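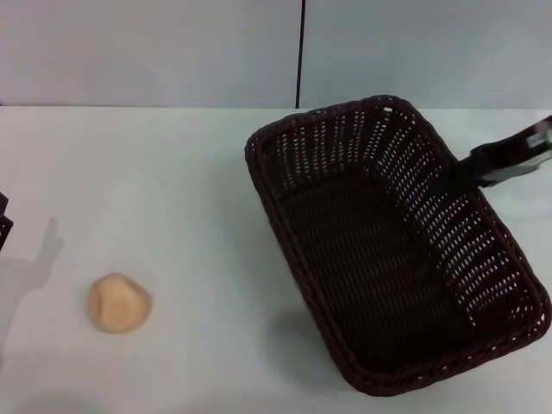 *Basket on the right, roll on the left, and one of the two arms reaching over the rim. Waltow trial, December.*

## Gallery: the Waltow two-arm table kit

I went into this one with my arms folded. Waltow sells the kit to small bakeries and cafés as "a second pair of hands for the counter," and the brochure Ilir Golob handed me has a lot of smiling people in it and very few numbers. The rental is 2000 a month before setup. For that money I wanted to see it do one dull job on a plain table, with Waltow's own person setting it up.

The job we agreed on was bread into a basket. One roll, one basket, no customers. Kauko Miettinen, who runs the demo room, said this was too easy and offered me a coffee station instead. I said no thanks. I've watched enough coffee stations.

**What I like in the shot at the top.** The basket is a proper woven one with a braided rim and little gaps all through the sides, the sort people really use on a counter. A lot of vendors would have put out a smooth plastic tub and hoped I wouldn't ask. It's also sitting at an angle to the table, which is how baskets end up in real life.

**What I don't.** Look at all that clear white tabletop. My counter has a card reader, a tip jar, a stack of napkins and somebody's elbow on it. A tan roll against bare white is about as kind a test as you could set up. I'd want to see the same basket with a dark rye in the bottom of it, because the weave is close to black and I doubt the kit would find the loaf as easily.

**The finger.** That flat silver-gray piece angled down toward the basket is the part that touches things. Waltow's sheet calls it "food ready" and leaves it there. I asked how it comes off for washing and got a promise of a follow-up email. Arnel Agbayani, who does our kitchen audits, had the same question before I'd finished telling him about it. Wicker is bad enough to keep clean already.

**The roll.** Soft, a bit lumpy, folds near the top. I'm glad they used something with an uneven shape. What I can't tell you from a picture is how hard the fingers squeeze, and squeezing is my whole worry. A roll with a dent in it goes in the staff bin at my place. Waltow says the grip is set in 6 steps, and picking the step is up to the buyer. So that's a job for me, then, every time the menu changes.

**Price and small print**

- 2000 a month, 4 months minimum
- Setup is billed on top, and so is moving it to another table
- Support is by email; a phone line costs extra
- Brivow, the reseller, will quote the same kit with a longer term, and their rep Ilir Vidmar was at least quick to send me the full contract

The contract has a line saying the kit is meant for "supervised use." I asked Mei-kuen Hsiao to read that clause for me. Her view was that a member of staff has to be nearby while it runs. If I'm paying a person to stand next to the thing that moves the rolls, I'd like to know why that person isn't moving the rolls.

**Would I rent it?** Not at this price, and not on what I've been shown so far. If your shop packs the same item into the same container all morning, ask Waltow for a trial on your own counter with your own clutter, and bring your softest product. If they'll only do it in their room, I'd keep walking.

Softić has a one-arm version coming to the same demo room. I've asked for the basket test again, with rye.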